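Fitted sheet keeps riding up at one corner, and a question about layering

Bedding and Linen board -- 14 replies, page 1 of 1

rudd_lane
Posted 4 August 2022

Queen mattress, 34 cm deep with the topper on. The fitted sheet is labelled for 40 cm walls, 100 per cent cotton percale. One corner at the head end lets go every second night. I have rotated the sheet 180 degrees and it is still the same corner of the bed, so I don't think it is the elastic.

Second question. I layer a flat sheet, then a heavier coverlet, and the coverlet migrates toward the foot. Is that a weave problem or a weight problem?

Fluvis
Corner first. Measure the mattress at all four corners with the topper on. Toppers creep. If yours has shifted 2 cm toward the wall, the opposite corner is carrying less pocket than the label promises, and percale has no give to make up for it.

On the coverlet, what weight? Grams per square metre, if the tag has it.

rudd_lane
Tag gives finished weight only, 1190 g for the whole piece. Will measure the topper tonight.

Morkitia
1190 g is light for a queen coverlet. Mine is heavier than that and still moves. I would look at the surface. Smooth on smooth slides. Put a brushed cotton flat sheet under it and it will stay put.

Fluvis
Disagree in part. Brushed cotton under a light coverlet grips the underside, but the sleeper's feet move the whole stack together, so you end up with both layers at the foot of the bed instead of one. Tuck depth matters more. You want 25 cm under the mattress at the foot, minimum.

Morkitia
I have done it both ways for years and the brushed sheet made the difference. Tuck depth was unchanged.

Fluvis
Same mattress?

Morkitia
New mattress in May. Fair enough, that muddies it.

Ayman Soliman
I did commercial laundry for a good while, so two notes.

1. Percale shrinks mostly in the warp. A sheet sold for 40 cm walls can be a good deal shallower after a few hot washes. Check the pocket depth now, laid flat, from the seam to the elastic. Forget the label.

2. Don't pull the coverlet square from one corner. It loads the cloth on the bias and you get creases fanning out of whichever corner you had hold of. Lay it loosely over the middle of the bed, find the centre of each long edge, and work outward from there.

rudd_lane
Pocket depth is 36 cm at the good corners and 35 at the bad one. Topper was 3 cm off toward the window. So Fluvis and Ayman are both right, irritatingly. Topper is back where it belongs and I will report.

Grerudine
On Ayman's second point, same kind of creasing in mine, grey cover going over the pale sheet. Not squared up yet.
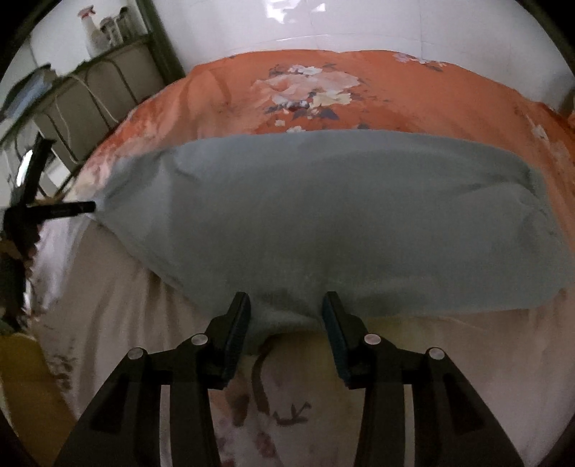 Creases at the upper right, slack bunched along the bottom edge.

I usually smooth it flat by hand and it looks fine in the middle, but the edges never come right. Does it need ironing or re-laying?

Ayman Soliman
Re-lay it. The middle is already mostly smooth, so an iron will do very little there. Lift the side with the creases, let the cloth drop under its own weight, then take up the slack at the bottom last. If you tug the slack first you set the folds harder.

Morkitia
Or steam it in place. Two passes with a handheld steamer and I never lift anything.

Ayman Soliman
Steam relaxes the crease. It does nothing about the cloth lying off grain, and the fold will be back once someone sits on it.

Morkitia
Depends on the fibre. Polyester blends hold what you steam into them.

Ayman Soliman
At handheld steamer temperatures, I doubt it. Grerudine, what is the fibre content?

Grerudine
No tag left on it, I cut them all off. Will try the lift and drop before I buy a steamer.

rudd_lane
Reporting back. Three nights, corner has held. Coverlet still drifts, though less with a 25 cm tuck -- I would call it a hand's width by morning. Going to try Morkitia's brushed sheet next and leave the tuck where it is, so only one thing changes at a time.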